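Cell notebook, Orkerby bench
02/10/2022
Entry by Dwynwen Phillips

Picking up where I left off with the house rules for the Fakir tableware runs, which have grown a bit wild over the months (my fault as much as anyone's - I do love adding a line in the margin). I spent a happy morning reading all of them aloud to myself with a cup of tea well away from the cell, and crossed out the ones that say the same thing twice.

1. Before the arm moves
Walk the floor first, all the way around the table, and look at the cables, the ones near the stand especially. Anything on the tiles that belongs on the cloth gets picked up before you enable, and never with the arm live. Speed stays at 20 percent until the first full pass is done. Please say "arm live" out loud, even if you think you're alone in the room!

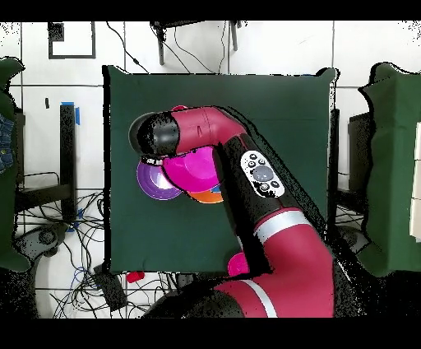 2. While it is over the table
Hands stay off the cloth. If a plate needs nudging, press stop, wait for the light, then nudge. I know it feels slow, and I grumble about it too, but we've logged 181 runs this way and I'd like the next lot to be just as dull. The 40 cm line from the table edge holds for visitors as well, including the nice people from Asteo.
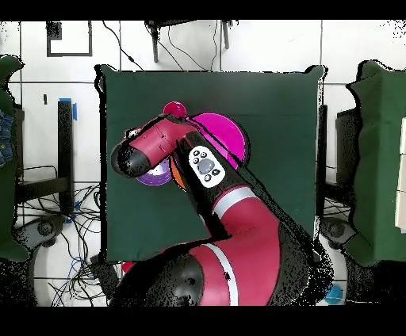

Forearm across the table, magenta plate partly under it.

3. Stacks
I went back and forth on this one. The old Evateo sheet treats a stack as one object, which I never liked, so the new wording says each bowl and each cup gets its own line in the log, from the bottom up. Cups inside a bowl go down as "in," with the color of the bowl written next to them.
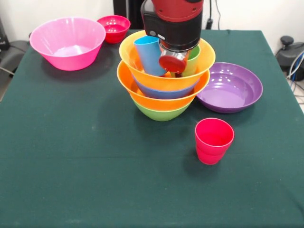 It makes for a longer log, I know, and my handwriting is no help, but when a run goes wrong you can set the same pile up again without guessing. Form 608 still has the old boxes, so write in the margin for now.

Still to do: tidy the wording of rule 2, reprint the wall copy, and ask whether the stop button check should be signed for every shift or every run. I lean toward every run.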